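Catus: Finding the Grasp Moment in Hand-Held Gripper Recordings
Student project report, Bradley Hartley, Cledthorpe
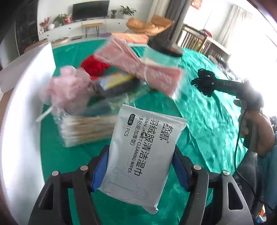
When I started on Catus I thought the hard part would be the learning, and that getting the recordings into shape would take me a weekend or so. It took most of the term! What follows is mostly the story of that tooling, with a shorter part at the end on the planner it feeds.

Each recording has two streams, the wrist camera video and the finger opening, and they are saved with separate clocks. My first version simply lined up the two start times, and the drift by the end of a long clip was up to 12 video samples. That is plenty to make the software believe the fingers had closed on something while they were still on their way to it. I now match the two streams on finger motion, which the camera can see very well, and then stretch the slower clock to fit.

The next piece is the grasp labeler. It looks for a stretch where the fingers stop closing before they reach their fully shut position, and marks the start of that stretch as the grasp. Boxes were easy. Flat, soft things such as a packet of wet wipes were much more trouble, as the opening is so small that it looks almost the same as a miss. I added a check on the image between the pads – if the patch there stays still while the background moves, something is being held – and that cleared up most of my wrong labels.

Out of 3,000 clips, the labeler sent 942 back for a person to look at. I went through them by hand over a good many evenings (Tuesday was the only night I had the big monitor in the Clavton lab to myself), and nearly all the real mistakes came from shiny tablecloths, where moving highlights upset the motion estimate. Masking the brightest pixels helped, though I would still like a better answer.

The planner, Cattaneo, takes the labeled grasps and suggests an approach angle for a new object. It handles upright packets nicely and tilted ones less so. Its settings file has nine values, and I have only tuned the first few with any care. The rest are still at my opening guesses, and I'd ask whoever picks this up to begin there.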